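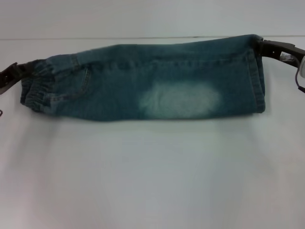

Blue denim. Look for the thin slanted lines in the cloth.

Why are jeans blue?

Maybe you have a pair of jeans at home. Maybe they are dark blue, or light blue, or almost white on the knees. Did you ever ask why they are blue and not green or orange?

The answer begins with a plant. It is called indigo, and its leaves are green. People learned a very long time ago that these green leaves can give a blue color. They put the leaves in water and waited many hours. Then they mixed the water strongly, so that air went into it. A blue powder fell down to the bottom. They dried this powder and used it to color cloth.

Today most of the indigo for jeans is made in factories, without any leaves. But it is the same blue.

A color that stays outside

Most dyes go deep inside the thread. Indigo is a little lazy. It stays near the outside, and the middle of the thread stays white. When you play and sit and climb in your jeans, small pieces of the blue rub away and the white begins to show. This is why old jeans have pale knees.

The dye bath has a surprise too. When the thread comes out of the bath, it is yellow-green! Then the air touches it, and in a few minutes it turns blue. The workers dip the thread again and again to make the blue darker.

How the cloth is made

Denim is woven from two groups of threads. The threads that go up and down are called the warp, and they are blue. The threads that go across are called the weft, and they are usually white. Turn up the bottom of your jeans and look at the inside. It is much lighter, because there you see more of the white weft.

The weft goes over one warp thread and then under two or three. In the next row it moves one step to the side. So the lines in the cloth go slanted, like stairs. This kind of weaving is called twill, and it makes the cloth strong.

Try it at home

You need a white cloth, some water and your darkest jeans. Ask an adult first. Make a corner of the cloth wet and rub it on the jeans ten times. Is there blue on the cloth? Now do the same with old, pale jeans and compare.

Words to remember

Dye: something that gives color to cloth
Warp: the threads that go up and down
Weft: the threads that go across
Twill: a weave with slanted lines

Text: Venla Kauppinen
Checked by Awuor Magesa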